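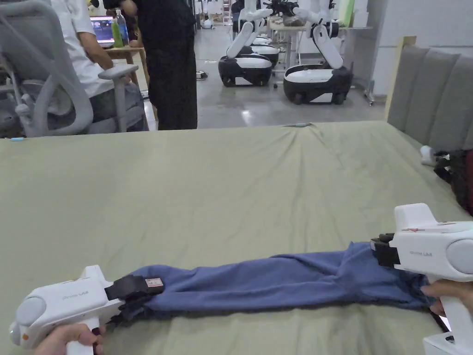
Blue cloth held between two hand grippers on the green sheet. The mobile robots stand behind.

Folding work: where we are in April

The folding group at Stirnance has now recorded 1,000 examples for Fasine, our learning system for soft things. Of these we keep 97 in every hundred. The others are thrown out, mostly when one hand has left the view of the camera for too long.

For those who have not visited us yet: the examples are made by people. A person takes one gripper in each hand and does the task at normal speed, and the movement of the grippers is saved together with the video. Later the robot arms must learn the same movement. Hakim Mangundap, who plans the sessions, asks everybody to pull the cloth straight before the first fold and to make a short stop there. Without this stop Fasine mixes up the pulling and the folding, and it begins to fold too early.

We record on a bed because the sheet gives a little under the cloth, as it does at home. The first 42 examples were made on a hard table and we do not use them any more.

Jaanus Lukoševičius is now writing the list for trousers and long sleeves. It has seven starting positions, and two of them are quite messy -- please do not make them tidy before you press record.

If you want to help, one session takes a morning. Write your name on the sheet by the door of the Jeon room, and cut your nails short, the triggers are narrow.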